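Why Do Clocks Have 60 Minutes?

Ten would be easier to count, so why 60? The answer is very old. Over 3000 years ago, people in a land called Babylon counted in groups of 60. They liked 60 because you can share it evenly in many ways. Try it with 2, 3, 4, 5 or 6. There is never anything left over.

Early clocks did not show minutes at all. People used shadows, dripping water or burning candles. Later came big clocks in towers. Many had only one hand — the hour hand — and that was enough to know when to eat or go to market.
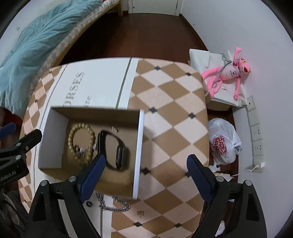
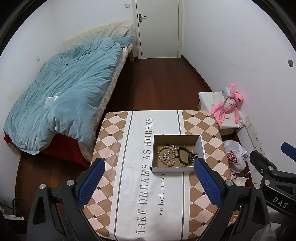
A smartwatch and a bracelet in a box (first picture); a table with a printed cloth (second picture). Photos: Rashidi

Minute hands became common once clocks got better at keeping time. A swinging weight called a pendulum helped a lot. Each swing takes the same time as the last, so the clock stays steady.

Watches today often use a tiny piece of crystal called quartz. Electricity makes it shake very fast, and the watch counts the shakes.

Try this: shut your eyes and open them when you think 36 seconds have passed. Ask a friend to time you.

Comments (2)

Mairéad Doherty
My class tried the 36 seconds. Most of them stopped at 11!

Lefteris Andreadis
Did the tower clocks ring at night too?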